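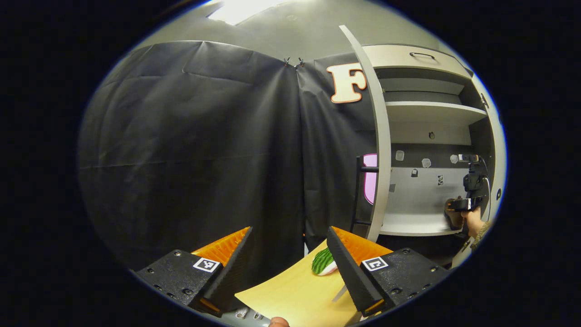
Questions I get about this blog (and about writing things down in general)

I've been keeping Broduteo going for a while now, and the same questions land in my inbox over and over. So I finally sat down with a big mug of tea and answered them all in one place!

Why do you copy out quotes by hand?

It slows me down. When I read a line I love on a screen, I nod and scroll on and it's gone by lunch. When I write it out I notice the odd little words in the middle, the ones I'd skipped. I started doing it in November, in a rough patch when I couldn't focus on whole books, and one sentence a day was all I could manage.

How many have you collected?

3764 at last count. Plenty of them are duplicates - I've written out the same line about patience at least twice without noticing, so I guess I needed it.

Do you go back and read them?

Yes, but not on any schedule. I open a notebook at random when I'm stuck or grumpy. Sometimes the page does nothing for me. Sometimes I find a line I copied years ago and only now get what it was on about (I love when this happens).

What if I can't find a quote that speaks to me?

Then write your own sentence! It can be plain. "I was kinder to my sister today than I wanted to be" is a perfectly good thing to put in a notebook.

Do I need a special journal?

Nope. My first one was a school notebook with half the pages torn out. These days I use the Hetalel ones with the soft cover because they stay flat on my knees, but please don't let shopping for paper become the hobby.

How long should an entry be?

Mine run from a single line up to 800 words when I'm really wound up about something. If you're new to it, try two minutes in the morning and see how you feel after a month.

Is this a religious blog?

I have my own faith and it creeps in now and then, but I have readers of every kind and I like it that way. Take what's useful and leave the rest.

What is the Neretar circle?

It's our little reading group. We meet online at 7 in the evening, read one short piece out loud and talk about it for as long as people want. You're welcome to keep your camera off and just listen. Lots of people do.

Can I share your posts?

Sure, just link back to the page. If you want to print one in a newsletter, send me a note first.

Why haven't you answered my email?

I'm slow, sorry! I have 2 inboxes and I'm behind on both of them. If it's been more than a month, please send it again and put "second try" in the subject line.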